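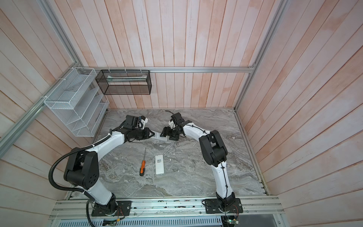 Fig. 1. Two robot arms at a marble-patterned tabletop.

Business of Technology, Unit 2
Handout 2: What a takeover offer says, and where it says it

Bring this to the seminar, along with the Bandeo offer document. Last year half the group brought the press release, which runs to a page and has a photograph of people shaking hands. The document is duller and you will need it.

1. The headline price

Drundum offered to buy Bandeo at a premium of 30 per cent to the share price. The first thing to ask of any premium is: to which price? Yesterday's close, the average over a month, and the price before the rumours got out are three different numbers, and the buyer's advisers will have tried all of them before lunch. In this case it was the price before the rumours. Measured against the close on the day before the announcement, the premium was 17 per cent. Both figures are correct. Only one of them made the first paragraph.

Look also at what the price is paid in. Bandeo's shareholders could take cash, or Drundum shares, or a mixture. An offer paid in shares is worth whatever those shares are worth on the day it completes, and a buyer's shares have a habit of sagging once the market has seen what it is buying.

2. Who has already said yes

Turn to the section on irrevocable undertakings. An irrevocable is a promise by a shareholder to accept. Some lapse if a higher bid comes along, so the word is doing less work than it appears to. Bandeo's founder, Gaetano Longo, gave one of this softer kind. His former finance director, Adanech Berhe, gave the hard kind, good against any rival offer. Compare the two paragraphs and mark the words that differ. There are very few of them.

3. Conditions

These are the buyer's ways out. Expect competition clearance, an acceptance level and something about material adverse change. The last is invoked far less often than students hope. In the seminar we will read Drundum's competition condition aloud, all of it, taking turns – bring water.

4. Intentions for the business

Buyers are asked what they mean to do with staff, sites and research. The usual answer is that they attach great importance to the skills of the existing employees, followed by a sentence about a review. Read the sentence about the review. Bandeo has nearly 1000 employees, and the offer document gives them four paragraphs. The logo gets two.

Note the treatment of Skiver, Bandeo's scheduling software. The document says it "will continue to be supported", and gives no end date and no budget. Compare Weldu, the payments product, which is to be "invested in". If you worked on Skiver, which of those verbs would you be showing your bank manager?

5. The board's recommendation

The board of the target gives its opinion, having taken advice. Directors owe their duties to the company, and many of them also own shares, hold options and have been promised a role afterwards. The chair, Zdzisław Lis, is staying on as a consultant. Find where this is disclosed. (Hint: the appendix, after the definitions.)

For the seminar

Write a page on whether Bandeo's board should have recommended the offer. Pick a side. "It depends" was handed in a good deal last year and was marked accordingly.

Thilini Liyanage's group will argue for the holders who want cash, and Kuo-hua Tsao's for the ones who would sooner keep their shares and be left alone. Everyone else is the press, and may be as unfair as they like provided they quote page numbers.

Reading: the offer document, sections 1 to 9 and the appendix. Skip the tax section unless you are enjoying yourself.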